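Learning melodica as an adult – daft idea?
Beginners' Corner

Dirkside_Laine
Right, I'm 46, I can't read music past a very slow treble clef, and I've got it into my head that I want to play melodica. My niece had one at school and I've been humming at it ever since. Is it worth getting lessons or can I muddle through? I have 80 quid to spend and thin walls.

tarmo_k
Muddle through! It's a keyboard you blow into, you'll have a tune by Saturday. Spend it all on a decent 37-key and skip the teacher. The cheap ones go out of tune on the low notes and you'll think it's you.

Anoma H
Going to disagree with Tarmo a bit. The fingers are the easy half. I taught recorder for years and the breathing is where grown-ups come unstuck, they puff at every note like they're blowing out candles. Two or three lessons early on saves you a lot of unpicking. Tongue the notes, a soft "doo", and keep the air going underneath.

tarmo_k
Two or three lessons is the whole 80 gone though, Anoma.

Anoma H
Not round here it isn't.

uldisj
I do mine in the bedroom with the door shut and a towel along the bottom of it. Long tube, keyboard laid flat, both hands free. Much nicer than holding it up by the strap, my left wrist used to ache after one hymn. A few from our bedroom:
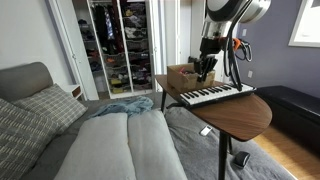
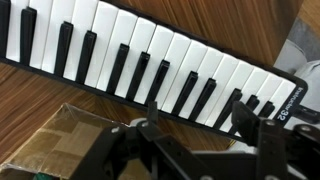
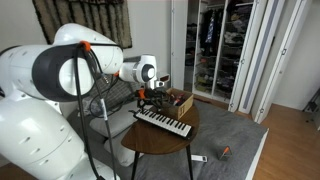 As for practice, I'd do ten minutes before tea and stop there. I started with the Skirosow book, which is all sea shanties, and I skipped the first chapter because it's just clapping. Empty the spit out afterwards as well, there's a little button for it and I didn't find mine for a month.

Dirkside_Laine
A month!! That's grim, Uldis. But the tube thing sounds like me, I've got rubbish wrists too. Does it feel laggy compared with the short mouthpiece?

uldisj
A touch, yes. You stop noticing.

Traian V
You do NOT stop noticing on anything quick. Short mouthpiece for reels, tube for slow stuff. I'll die on this hill. Also wash the tube, warm water, hang it over the bath.

tarmo_k
Agree with Traian for once – write that down.

Dirkside_Laine
OK, second-hand 37-key it is, and one lesson to keep Anoma happy. Does anyone know if the Skirosow book comes spiral bound? Mine always flop shut.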